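Tue 22 June

Back at the bench after a long weekend of other people's gardens, and straight into the walnut ink, which has been sulking in its jars since I last wrote. Tanvir had very kindly given them a stir while I was away (thank you, Tanvir, and thank you for the note about the lid on the second one) and there is a bit of white fluff on jar 2 but none on the others. I lifted it off with a spoon and added a clove, as my old teacher at Setmont used to do, and we shall see.

Today's job was the iron. I've been wanting to try the weaker mix ever since Kolbrún showed me her letters from the Grultden course, where the brown had stayed such a lovely soft brown and the paper hadn't gone brittle at all. So: 200 ml of the strained liquor, warmed gently on the small ring, never let near the boil, and then 2 g of ferrous sulphate dissolved in a little rainwater and tipped in slowly. It went dark straight away, much darker than I'd hoped, and I stood there feeling rather foolish with the spoon in my hand. But once brushed out on the Ibarra paper it was far kinder than it looked in the pan, a sort of wet-bark colour with a greyish edge where it pooled. I do like that edge. Hedvika says it looks like a tide mark and she is right, but I like tide marks.

Gum arabic next. I used the ready-made solution this time, as the lumps I ground up in spring never did dissolve properly and clogged Yuto's good nib, for which I am still making him tea. A teaspoonful was enough. Without it the ink feathers badly on the cheap sketch paper and hardly at all on the Ibarra, so anybody using up the offcuts should add a touch more.

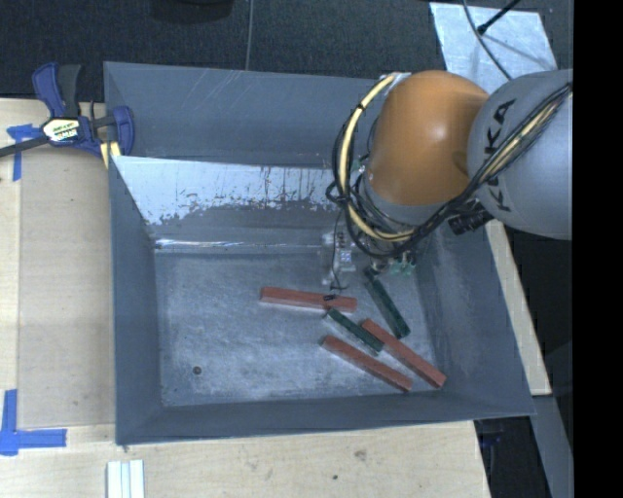 Red and dark green blocks in the grey bin, orange KUKA arm reaching in.

Swatches are pegged on the line by the window, left to right from no iron to most iron, with the pencil labels on the back. Please don't turn them round, Rima, I know they look nicer the other way! I want half of each strip in full sun until August and the other half under card, and then we can have a proper look at what fades. The last batch lost nearly all its warmth in the light and I was quite sad about it, having written out a whole birthday poem with it.

Oak galls: the bag from Trivus is 89 g, a bit under what I asked for, and several have holes in them. Kolbrún thinks the holed ones are weaker. I've put them in a separate tub and will crush them on their own, so that at least we'll know.

Still to do: strain jar 2 again through the old muslin, scrub the pan before it stains for good, ask Yuto whether he wants a small bottle of the brown for his maps.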